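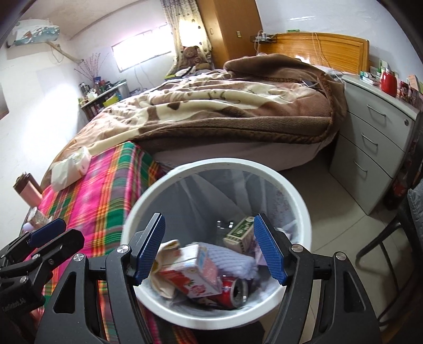

Home Essays Archive About Contact

What the bin knows about us
5/26/25

In the town where I grew up, the rubbish was collected one time in a week and every family had one metal bin. If the bin was full, you waited. My mother washed glass jars and kept them under the stairs, and she folded paper bags so they could be used again. She did not have a word for this. When I moved to Bereck as an adult I was surprised that my new neighbours had a word for everything, and also four bins, and that the street was dirtier.

I want to argue that we should pay for our household rubbish by weight. I know this is not a popular opinion. In April our town council asked people what they thought of such a plan, and the meeting at the Carnegie hall was so loud that I left before the end with a headache. Most of the people who spoke were against it. I did not speak, partly because my English becomes slow when I am nervous, so I write it instead.

At present every home in Bereck pays the same. A retired person who lives alone and fills one small bag pays as much as a house of six with a new sofa every second year. We would not accept this for water or electricity. If my neighbour leaves his lights on through the night, his bill is larger and mine stays the same, and no one calls it a cruel system. For rubbish we have decided that the cost should be invisible, and I think a cost which is invisible grows very easily.

The town of Brikier, 42 kilometres to the north, changed its system two years ago. My sister-in-law lives there and complained very much in the first months. She had to carry a small card to open the bin, and she forgot the card. Now she complains less. She told me she began to look at what she was throwing away, and that a large part of it was packaging from things she had bought without thinking, single drinks mostly, and lunch in plastic boxes. She has not become a saint. She buys a big bottle and a glass is used, that is all.

I tried a small experiment at home, without any card. For 10 weeks I put each bag on the bathroom scale before I took it down. I felt foolish doing this. In the first week I had very ordinary results and a wet scale. But by the fourth week I was already choosing differently in the shop, and I had no reason of money to do it, only the number on the scale. The number was enough to make me a little ashamed - and shame is a cheap tool, if it stays between a person and his own kitchen.

There are serious objections. The first is that families with babies, and people who are ill at home, have heavy rubbish and no choice about it. I agree with this completely. They should have an allowance, and it should be given without a long form to fill in. The second is that some people will drive to the forest and leave their bags there. It will happen. It happens now also, as anybody who walks behind the old Demance factory can confirm, and we pay to clean it with the same flat fee. I would like to see more inspections there whatever we decide about the bins.

The third objection I heard at the meeting was that it is the companies who should pay, because they make the packaging. Here I am divided. A man said that if 100 people in our street sort their rubbish perfectly it changes nothing while the factories continue as before. Maybe he is right about the factories. I would sign his petition. But I have noticed that this argument is often made by people who then go home and do nothing about the factories either, and I include myself, for many years.

I do not think a weighed bin will save the planet. It may save our town some money, and it will make the bill more fair to the person with the small bag. My mother would have found the whole discussion strange. She would ask why one needs a machine to tell him that he has thrown away too much, when his arm can feel it on the way down the stairs.

The council votes after the summer. I will go again, and this time I will bring my speech on paper.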